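Notes pour l'exposé -- club robotique, 16 mars 2019

**Ouverture (ne pas lire, regarder la salle !)**

Bonjour à toutes et à tous. Je vais vous parler de notre projet de l'année, Goten : apprendre à une machine à saisir des blocs, et surtout à ne pas les écraser. On a démarré en juillet avec deux élèves et une table prêtée par l'atelier d'Endstead. Aujourd'hui l'équipe compte quatre personnes, et je suis vraiment ravie de vous montrer où on en est.

Demander à la salle : qui a déjà essayé de ramasser une pièce de monnaie avec des moufles ? Laisser rire, attendre deux ou trois mains. C'est exactement notre problème, les moufles en moins chères.

**Pourquoi des blocs**

Un bloc, c'est simple, c'est droit, ça se décrit en une phrase. Et pourtant il glisse, il pivote, il se coince de travers ! Babatunde a passé une soirée entière sur l'écartement des doigts (le citer, il est au deuxième rang). Pour la collecte, on tient la pince à la main et on refait le geste encore et encore. Objectif de départ : 2000 prises. On en est à 3000, et je n'en reviens toujours pas.

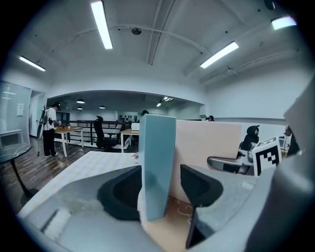 **Chanida Rungrueang**
*Responsable de la collecte, club robotique de Rostden*

Le bloc bleu pâle est tenu debout entre les deux doigts noirs. Insister sur leur forme : celui de gauche est épais et creusé, celui de droite plus plat. Montrer aussi le carré noir et blanc sur son support clair, à droite -- c'est un marqueur de repérage, et quelqu'un pose la question à chaque fois.

Ensuite, parler du bruit de la salle. Les gens travaillent, passent, discutent, et on garde tout ça dans nos données. Au début je voulais un coin bien vide, un fond uni. Adaeze m'a convaincue du contraire en une phrase : « Ton modèle, il va vivre où ? » Elle avait raison.

**Ce qui a raté** (ralentir ici)

- Premiers essais : on serrait beaucoup trop fort.
- Nommage des fichiers : une semaine à tout renommer. Décidez de vos noms le premier jour, par pitié !
- Le script de tri, baptisé Eze, jetait les prises trop lentes. Binta l'a repris de zéro.

**La suite**

Rakiya prépare la concours de Rostden, épreuve de rangement. On vise jusqu'à 4 formes de blocs par manche. Si j'ai le temps, raconter la répétition avec le chronomètre -- sinon passer directement aux questions.

Penser à remercier l'atelier d'Endstead. Garder la pince sur le pupitre, les gens voudront l'essayer.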